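15/08/2023, Utano room, two-handed table work

Present: Thijs Bosman, Roos De Bruijn (notes).

Continued with the folding table as shared load. At Ikmont moving and folding tables is a two-person job, and in May the day staff logged 156 table moves, 61 of them delayed while someone waited for a second pair of hands. Question for this week is whether one person plus the robot can take those over, and what that person then has to do differently.
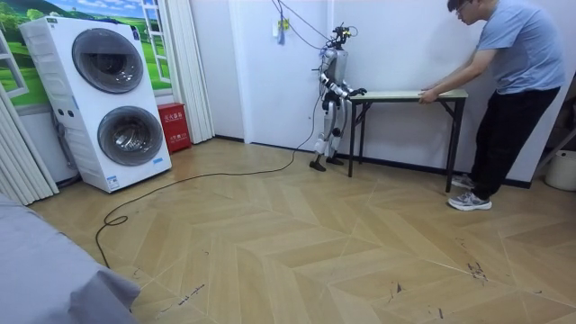 Folding table, robot at left end, operator holding right end.

Operator side: gripping with both hands means no free hand for the stop button. Foot switch or spoken stop needed before Dijkstra's people try it. Operators also look down at the table during the lift and miss status lights. Change to a tone.

Rota: Roos spoke to the day shift. Main worry is being left alone on the late shift with the machine as "the colleague". Agreed to put in writing that a second person stays within call for the first 14 shifts.

Training: 30 minutes per person proposed. Thijs thinks too short, wants it doubled.

To do: grip height for the lower Astunari tables, cable route, tone volume.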